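Soil texture testing, Hendthorpe plots

Ilse Eichhorn has sampled the lower beds at 3 depths. Clay content rises toward the creek, and winter drainage is slow as a result. Gypsum will be applied in April at 300 grams per square metre.

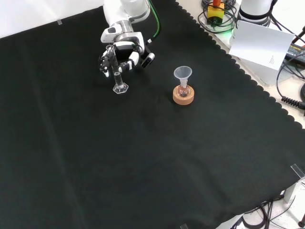 Settling tests can be done at home with dry, sieved soil and water. Shake, stand the vessel level and read the sand layer first. A tall, narrow glass cylinder with a hexagonal foot and a pouring spout is easier to read than a jam jar. Clay needs about 32 hours. Send results to Socorro Cáceres.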